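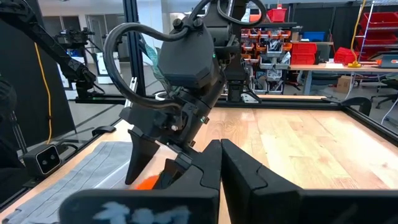 ### 4. Notices, and what people do with them

The previous section dealt with who booked the shared tables at Guninow and Lorgate. We turn now to the written notices fixed near those tables, which were plentiful, and to their readers, who were scarce. The notices had been put up over several years by different hands. Few were dated. One at Lorgate asked users to return the key to the office on the second floor, a building with a ground floor and a flat roof. It had been laminated.

We sorted the notices by what they asked for. Most asked for the table to be left as it was found, a request that assumes a good deal about how it was found. A second group dealt with drinks. The third group, which we call replies, consisted of handwritten additions to the first two: a query about the meaning of "promptly", a correction to the spelling of "varnish", and at Guninow a long exchange in two colours of ink on whether soup is a drink. Llorente's earlier work on stairwell notices left replies out as damage. We think this was a mistake, and Llorente, who is one of the present authors, has come round to our view.

Bonifacio Llorente interviewed regular users at both sites, mostly in September. The questions were simple. People were asked to recall any notice near the table they used most, and to say what it wanted of them. Recall was poor for everything except the replies. Users who could not say whether there was a rule on drinks could quote the soup exchange nearly word for word, and several took sides. One woman who had used the Lorgate tables for six years described in detail a notice about folding chairs. We looked for it on two visits. It was later traced to her previous employer. 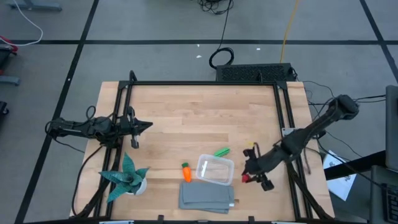 *Clamerbridge Papers in Everyday Work*, vol. 20, no. 6

#### 4.1 The effect of the surface

Users spoke more warmly of wood than of any other surface, and were stricter about it. The same man who left glue on a steel bench without remark told us that ring marks on a wooden top were "a sort of theft". Wood also drew more notices. We had expected the two to be linked, the notices making people careful, but the order seems to run the other way: people who mind about a table write notices for it, and go on minding after the notice has slid down behind the radiator.

Le Roux, the supplier used by both sites, encloses a care leaflet with each new top. We asked to see the copies. Guninow had filed theirs under L, for leaflet. Lorgate's was under the short leg of a cupboard, where it was doing good work and we left it. Neither had been read by anyone we spoke to, although two users disagreed sharply about what it said on the subject of oil.

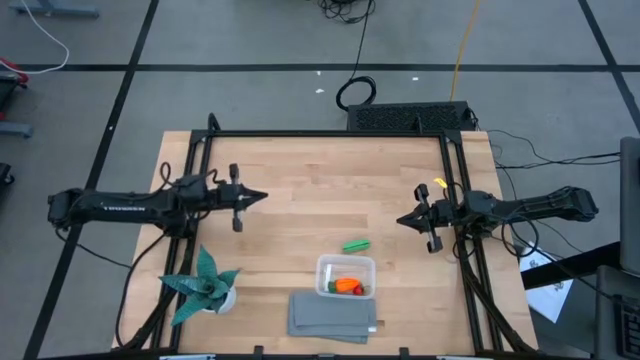
400

**Figure 3.** Light wooden tabletop with black rails and corner posts; a black arm reaches in from each side.

#### 4.2 Taking a notice down

Putting up a notice required no permission at either site. Taking one down was another matter. Asked who had the right to remove a notice, users named the person who wrote it, the person in charge of the building, and "whoever did the others". In practice the usual method was to cover it with a newer one. At Guninow we lifted a sheet about bicycle pumps and found beneath it a sheet about the misuse of the space for bicycle pumps, and under that a fire notice of some importance, which we reported.

Lorgate did try a clearance. Every notice near the tables was removed one evening, and a single sheet put up in their place explaining that there would be no more notices. By the time of our next visit it had gained three replies — the first asking where the notice about the key had gone. The sheet itself has since been laminated, replies included. We return to the key in Section 6, where the question of the second floor is taken up with the help of the original plans.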